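Reading time: 5 min
Filed under: Manipulation / Hardware upkeep

4.2 Looking after the hand-held pair

We have said a good deal so far about how the Hellico grippers are put together, and it would be easy to go straight on to the results. Anyone who wants to build a pair and keep them going through a long season of desk work will, we think, be better served by a few pages on upkeep, which took more of our time than the design ever did. The station at Drodthorpe was set up in October with two grippers, one for each hand, and it has kept the same frames since then. The pads are another matter.

Each jaw carries a soft ribbed pad held on with screws, and the pad is the part that wears. Our first habit was to change pads when they looked tired. This turned out to be a poor guide, as a pad can look perfectly respectable and still let a thin plastic bag slide out between the jaws. We now change them after 233 grasps on mixed household goods, or sooner if the ribs have started to round over at the tips, and we write the change in the station log with the jaw it belongs to. Left and right jaws do not wear alike, and we would gently urge other groups to keep separate records for them from the very first day.

Cloth is the material we learned the most from. A folded textured cloth gives under the pads and then goes on giving, so that a jaw with a little play in its pivot will close unevenly and pull one side of the fold ahead of the other. We came to use it as our everyday check before packing work at the cardboard box. 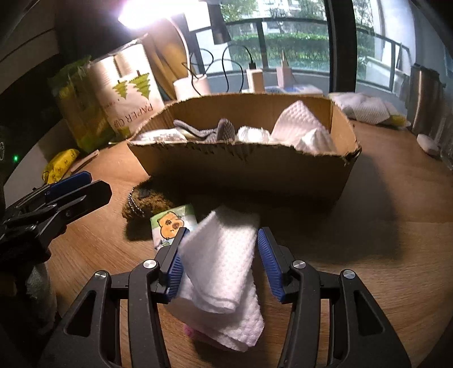
The pivot screws need a word of their own. They loosen slowly, and the person holding the tool tends to make up for it without noticing, squeezing a bit harder each day until somebody else picks it up and complains. We tried thread locker in the early weeks and were sorry for it — the screws held beautifully, and then we could not get them out to clean behind the pads. What we do now is plainer. At the start of each session both jaws are opened and closed 80 times with nothing between them, the screws are brought back to snug with a short driver, and the jaws are closed once more to see that the pads meet flat along their whole length. If they don't meet flat, the pad is taken off and seated again before anyone touches the screws a second time. Doing it in the other order hides the fault, and we lost most of an afternoon that way.

Cleaning is simple enough. Lint from socks and towels packs into the grooves between the ribs and makes them behave like a smooth pad. A dry brush takes out most of it, and a barely damp cloth does the rest. We let the pads air for 5 minutes before going back to work. Alcohol wipes left the pad material slightly chalky after repeated use, and we have stopped using them.

The second check is made with a packaged object, one that has many small parts inside a flexible skin. Such a bag shifts its load as it is lifted, and it tells us about grip in a way that a rigid block never could. The operator clamps it, lifts it clear of the desk, tilts the tool to either side, and sets it down again. We repeat this with the other gripper, and if either one slips we go back to the pads.

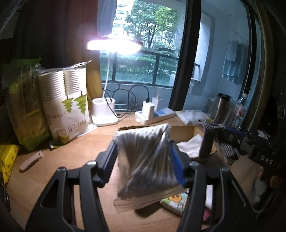
Figure 7. Bag of cotton swabs clamped between the blue pads, with the open cardboard box behind.

Spare pads are cast in small batches from the Hrubý mold, and we keep 2 full sets at the station in a closed tin. The Koltov pattern, which has finer ribs, fits the same screw holes and did well on paper packets, though it filled with lint so quickly that we could not recommend it for laundry tasks. A reader working only with dry, hard goods may well come to a different view, and we would be glad to hear of it. The wear records for both patterns are taken up again in Section 5, alongside the grasp counts for each jaw.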